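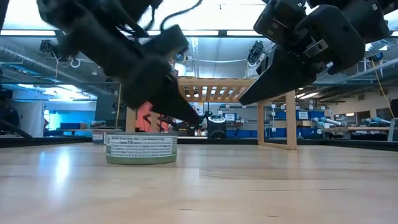
The two arms over the table, with the can between them.

Hi everyone,

Sorry to be slow with this. I promised the list a budget note by Monday, and then I sat down to write it and kept finding one more thing to add, so please put the kettle on before you start.

The short version is that we have money for one proper purchase this year, and I'd like it to be spare fingers and a second set of wrist cameras for the two-arm table. I know several of you were hoping for a third arm (so was I!), but after going back through the quotes I think we would be buying a lovely new arm and then starving the two we have.

Pranden quoted us 900 dollars for a full set of gripper fingers with the mounting plates, and Brakley wants 2,000 for the pair of cameras, cables included. Delivery is 5 weeks from either of them. Holanda could do both on one order, which would save me some paperwork, but they won't hold the price past January, and I would hate to rush anybody into a yes.

Small round things are where I'd like us to spend our effort next, and that's really what is behind the camera request. When the fingers come down close to something little, the wrist view is the one you depend on, and a soft picture makes a hard job harder. 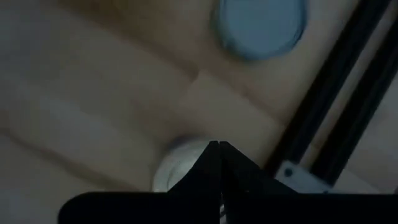

Taner Uçar wrote on Monday:
> Before we settle on cameras, could somebody check the shutter settings
> on the ones we own? At Tritenville we very nearly replaced a whole set
> and then found that more light and a shorter exposure got us most of
> the way. I'm all for the fingers. I'd just like to see 41 runs under
> better lamps before we sign for the rest.

Taner, thank you, that is a very fair question and I should have asked it myself. Lamps are cheap and we can borrow a couple from upstairs, so let's try them first. I'm happy to order the fingers now and leave the camera money parked until we've had your 41 runs and a good look at the results together.

If anyone has a strong feeling about Pranden's fingers – good or bad – please write back to the list and not just to me, as I lose things in my own inbox. And if you have a wish for next year, however grand, send that too. I keep a page of them.

Warmly,
Muthoni Nyamweya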